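Pinch, Lift, Release
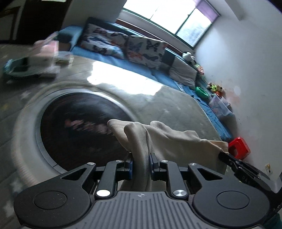
Alter paid by the accepted fold. Heikki Laitinen had signed for the rate in June, when he came off the finishing line at Aaltonen with 30 years of service and a certificate for the use of steam presses. The certificate had no bearing on the new work. A fold was accepted if both tools stayed in view of their own sensors, if the cloth was held at all times by at least one of them, and if the operator did not hurry. He had trouble with the last condition. At Aaltonen a hand that dawdled got a visit from the line supervisor, and his hands had kept the habit. The new tools slowed him down. To take a fold upright between the two fingertips, with the blue pads bearing on either side of it, he had to close the left tool by degrees while the right one kept the hem from dropping. It was a thing he would have done with a thumb and one finger without looking.

The contract described this as demonstration work. Operators were placed in ordinary homes, because the machines at Kundia had learned to fold on a bench and failed everywhere else. Heikki worked in the front room of a flat whose tenants were out during the day. He was not to tidy. The work instruction gave this a section of its own: furniture, toys, cushions and floor items were to be left as found. He had spent three decades clearing surfaces before he put cloth on them, and for the first week he had to stop himself at the door.

Each session began with calibration. He held the tools apart, brought them together until the tips touched, and held them apart again. A tone confirmed the reading. He then took a piece from the pile and worked it through the sequence on the sheet: pinch, lift, carry, lay, release. When a piece was done he shook it out and threw it down again, so that it would fall differently. This was the part his sister could not accept when he explained it to her.

"You fold it and then you unfold it," she said.

"Yes."

"And they pay you."

"For the folding. The unfolding is preparation."

The target was 34 accepted folds in a session. He reached 25 in his second week and stayed there. The rejected ones came back each evening with a code. Code 7 meant unnecessary motion, and nearly all of his were code 7. He asked the site lead, who was responsible for eleven flats and answered messages in the order they arrived, what the motion was. She sent him a trace of his right hand: a thin line that ran along the hem, stopped, went back a short distance, and went on.

He looked at it for some time before he knew what it was. On the finishing line the cloth came off the press with the weave slightly out of true. One ran a thumb back along the hem, against the direction of the fold, to pull it square. The older women at Aaltonen had taught him that in his first month. It was not in any instruction there either. With the tool in his hand he had no thumb to do it with, and the tip of the gripper was making the movement in its place.

He wrote back that the motion was squaring the hem and that it was necessary if the fold was to lie flat. The site lead replied that flatness was not a measured parameter at this stage.

He tried leaving it out. He got 31 accepted folds that day, and the pile beside him had a twist in it that he could see from the doorway. The following day he left it out again and was three short of the target by noon. He put the tools down, rested his wrists, and finished the session at the old speed with the old movement in. The codes came in that evening as expected.

Kundia held a review in the autumn. The operators were invited because there were spare chairs. The hall was the former dispatch floor at Sestis, and the machine stood in the middle of it behind a yellow line, with a trolley of pillowcases on its left and an empty trolley on its right. Its fingertips were the same narrow ones with the same pads. An engineer explained that it had been trained on the demonstrations of all the operators, including, in the later version, a share of those previously excluded. The accepted set had produced folds that slid off the stack at the ninth or tenth piece. The cause had not been isolated. Adding the rejected material had corrected it.

The machine took a pillowcase by two corners, lifted it, and laid it down. It made the first fold. Its right arm went along the hem, stopped, went back a short distance, and went on.

Heikki looked down the row. The other operators were watching the stack. The site lead was reading something on her telephone. He put up his hand, and the engineer pointed to him.

"What is it doing there, with the right arm?"

The engineer ran the movement again at quarter speed and watched it himself.

"That's an artefact," he said. "It's in the data from somewhere. We see it on maybe one fold in two. We'll smooth it out in the next version, it costs us time."

"I would leave it in," said Heikki.

The engineer asked which operator he was, and he gave his number. The engineer typed it into the terminal, read for a while, and scrolled back to the top. He asked whether Heikki could stay behind after the others had gone. There would be no payment for it, as the session rate only applied in the flats.

Heikki said that he could stay until the last bus. He went over to the yellow line and asked for the stack to be lowered to where he could reach it. Then he took off his watch, picked up the first pillowcase with his bare hands, and ran his thumb back along the hem. The engineer bent closer and asked him to do it again, slower.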